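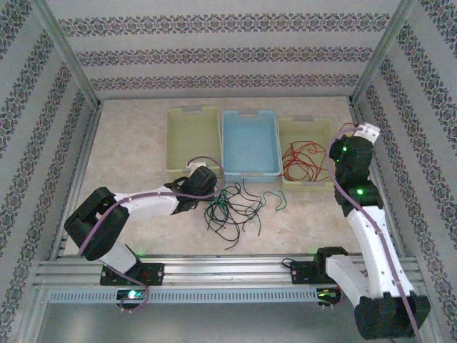

Preruldale Papers > Household Sorting > Section 3

3.2 Wires as a sorting material

Of all the things we asked people in Fullau to tell us about, loose wire drew the longest and fondest complaints. Of 1,372 households that returned our form, 1,278 said they kept a tangle of it somewhere, often in a drawer that had long since stopped closing. We came to love these answers, and they shaped the layout in Figure 2 — three plastic containers in a row, a blue one between two pale yellow-green ones, with thin red wires in the one on the right and the darker green and black strands lying in front of the blue.

Figure 2. Sorting layout with red wires and dark wires kept apart.

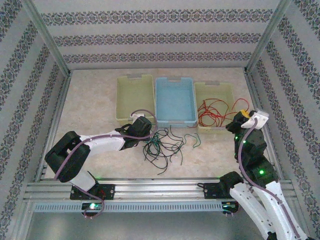
Color was the rule most households reached for first, well ahead of length or use, and we have kept it as our starting point. Thin wire is a stubborn thing to put away by color, though, as one strand so easily brings its neighbors along, and we return to that trouble in Section 4.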